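3.2 Laying out and folding of long garments

The second group of tasks concerns clothes which are too long to be folded in the hands. In the interviews, many participants told us that they fold such clothes on the bed, also when there is a table or a chest of drawers in the same room. We therefore decided to study the bed as a working surface in its own right. The homes in Wivville were visited in January, and each visit was limited to 60 minutes, so that the household was not disturbed more than necessary.

Before folding, the garment has to be laid out. In our coding scheme this step is called "spreading", and it ends when the body of the garment is flat enough that both sleeves can be found. The neckline was placed towards the pillow in most of the recorded cases. We did not ask for this. 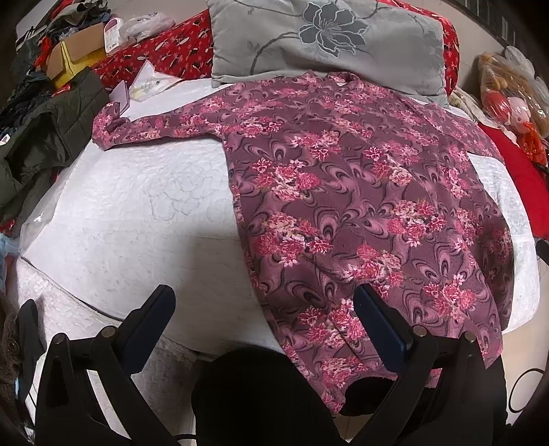
A second point is the length of the garment in relation to the mattress. If the hem passes over the side of the bed, its weight can pull on the cloth, and the person must then decide whether to move the whole garment up or to fold the lower part first. De Smet, the earlier study from which we took our list of steps, was made with shirts and towels on a table and has no code for this decision. We added the code "hem over edge" and applied it to all 300 sequences. It was used in 130 of them, which was more than we had expected.

The surface also plays a role. A quilted sheet has small seams and creases of its own, and two of our coders at first marked these as wrinkles of the garment. After the coding guide was corrected, such marks were only counted when they lay on the garment itself. Sleeves were coded separately as "straight", "bent" or "crumpled at the cuff", as the state of the cuff often differs from the state of the rest of the sleeve.

The next part of the work concerns cloth that is held up from the bed. Large printed flowers make it hard to follow a fold by eye, particularly when the cloth is moving. For this reason the fold lines were taken from the outline of the cloth and not from its print.

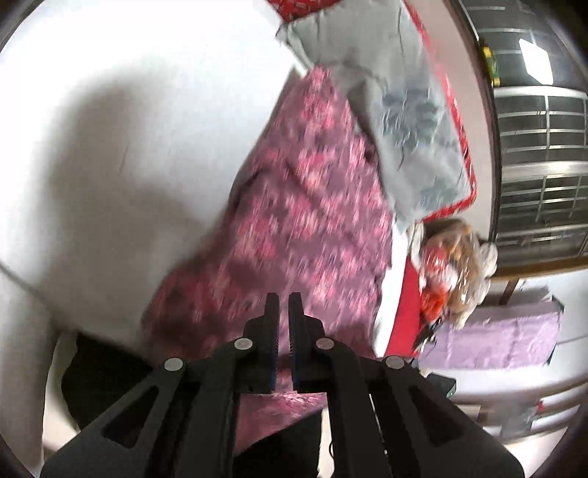
Figure 4. Floral cloth held near the pillow. Photo: Sametti / Pluner household study

During this part, loose folds appear which were not present when the cloth was flat. We coded them as "temporary" if they were gone when the garment was put down again, and as "kept" if they remained. The difference can only be judged from the full sequence, and single pictures were never used for it.

In total, 3,000 steps were coded for long garments. Cases where the two coders did not agree were discussed and, if no agreement was found, left out of the analysis in Section 4.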